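Demo corner, 2 May 2025

Quick one from the teaching side of things, more next issue when there is time to write it properly.

The hand-held grippers are out on the floor and getting used daily. For anyone who missed the January item: no arm involved at this stage. You hold the gripper, do the chore yourself, the camera on it records what your hand did, and later the arm at Tomcombe tries to learn the same moves. Remote control is still there for the fiddly stuff, but it's slow and people hate the headset.

Current count is 193 usable demos. Target for the Orkano task set is more, obviously. Bags are the hard part - they never sit the same way twice and the policy gets confused about where the edge is. Rigid things are way ahead.
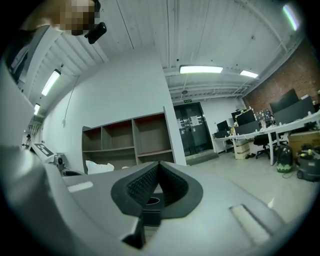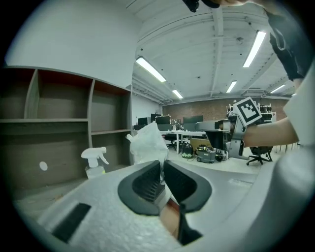
A few things that keep coming up in review, so please read.

Go slower at the grasp. Over 10 takes got thrown out last round for closing too fast, the tracking just loses it. Approach at normal speed, fine, then ease off for the last bit.

Start and stop clean. Hold still 2 seconds before you move and agian when you're done. Makes trimming so much easier.

Don't block your own camera with your sleeve. Roll it up.

Failed grasp? Keep going if you can recover inside the same take. Recoveries are useful. Drop it completely - bin the take, start over.

Wipe finger pads between sessions. Grip changes when they get dusty and then we chase a bug that isnt one.

The Demchenko scripts for syncing two-handed takes are working again, pull the latest before you upload. Old version swaps left and right if the clocks drift. If you uploaded anything with it, flag the folder and leave it alone, it can be fixed from our end.

Starnier still has the sign-up sheet. Afternoon slots mostly open, mornings full. Charge the grippers when you put them back please.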